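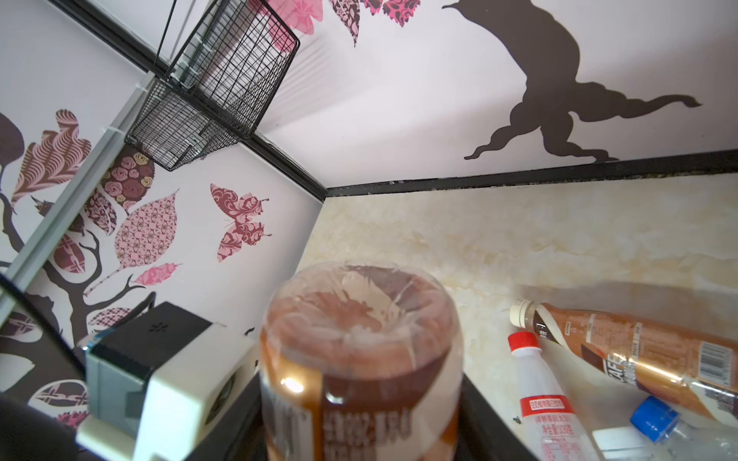

Subject: Re: [building-water] Low flow at second-floor taps after cartridge change
Date: November 25, 2024

> We changed the Drultness cartridge in the Ibrahim building in March and
> flow at the second-floor drinking tap has been poor ever since. The
> housing is a Lalta single. Static pressure is fine. The plumber suggests
> a booster pump. Has anyone on the list fitted one downstream of the
> filter, and did it help? Staff are on bottled water for now.

I would hold off on the pump. Normal static pressure with poor flow means a restriction, and static pressure tells you very little about a restriction. Shut every tap and both sides of the cartridge read the same, even if it is nearly blocked. You need the reading with water moving.

Fit a gauge on each side of the housing. Open the second-floor tap fully, leave it running, and write down both numbers. On our own Lalta housings a clean cartridge drops 2 psi at normal draw. We change at 9 psi. If yours shows 7 or more, the cartridge is the first suspect, and a pump would only push harder against it. If the drop is small, look at the riser and the tap itself. The aerator is worth a look before anything else, as carbon fines from a new cartridge collect on the screen.

You say the trouble dates from the cartridge change. That fits three causes we have seen here:

- The cartridge was never flushed. The Drultness leaflet is vague on this. We run ours to drain for 15 minutes with the aerator off.
- The wrong grade was supplied. The coarse and fine grades share a case and the only difference is the suffix on the end cap. Lokitz has shipped us the fine one against an order for the coarse.
- The inlet valve was not reopened all the way. On older gate valves the handle can turn freely while the gate stays partly down.

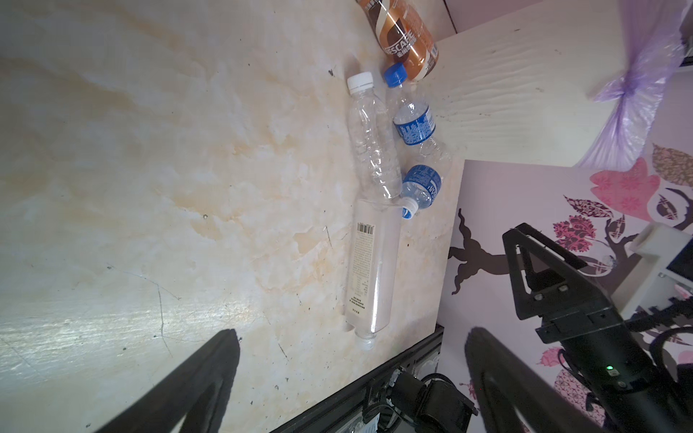 Check the bypass as well. If the housing has one, open it for a minute with the tap running and see what the flow does. A clear improvement puts the fault between the two bypass tees. No change puts it somewhere else, and you can leave the cartridge alone. Flush the bypass leg first, because water standing in it for months should not go to a drinking tap. On the bottled water, the cost you will notice is handling the empties. A crumpled bottle with the cap still screwed on, like the blue-capped one, cannot be squashed any flatter, and a few of those will fill a bag early. Ask people to take the cap off, flatten the bottle and put the cap back.

For the test itself, this is the order I would use:

- Close the inlet valve, relieve pressure at the tap, and open the housing.
- Read the suffix on the cartridge end cap and compare it with the order.
- Inspect the O-ring. Clean the groove, apply silicone grease, and reseat it. Do not use petroleum jelly, which swells the rubber.
- Reassemble by hand. The wrench is for removal only.
- Open the inlet slowly and count the turns. Compare with the count on a matching valve elsewhere in the building.
- Flush to drain, refit the aerator, and repeat both gauge readings.

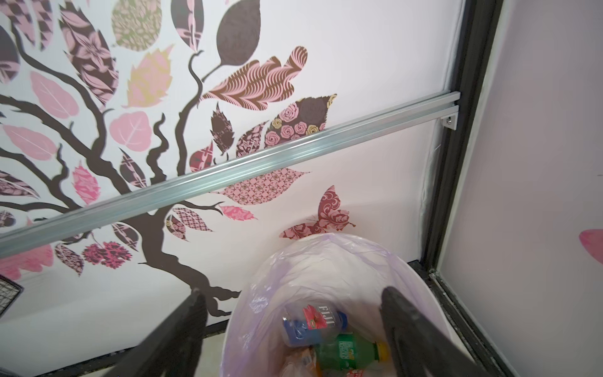 IF YOU STILL WANT THE PUMP

Put it upstream of the filter, with a pressure switch and a relief valve set below the rating stamped on the housing. Placed downstream, it pulls on a partly blocked cartridge and can collapse the core. I have a collapsed one on the shelf if anybody wants to see the result. Check the local rules on drawing directly from the main too. Some suppliers require a break tank, and that changes the price of the job considerably.

Please post the two flowing pressures when you have them, along with the cartridge suffix. With those I can probably say which of the causes above applies. A note on whether the hot tap on the same floor is also slow would help, as it presumably bypasses the filter.

Filed under: Plumbing > Filtration > Pressure and flow
Shares: 7
Comments: 2

Comment from a list member:
Agree about the gate valve. Ours had a sheared stem. The handle turned the full count in both directions and the gate had dropped most of the way. We replaced it with a full-port ball valve and have had no trouble since.

Comment from the original poster:
Suffix is the fine grade. The order says coarse. I have asked Lokitz for an exchange and will send gauge readings for both cartridges once the right one is in.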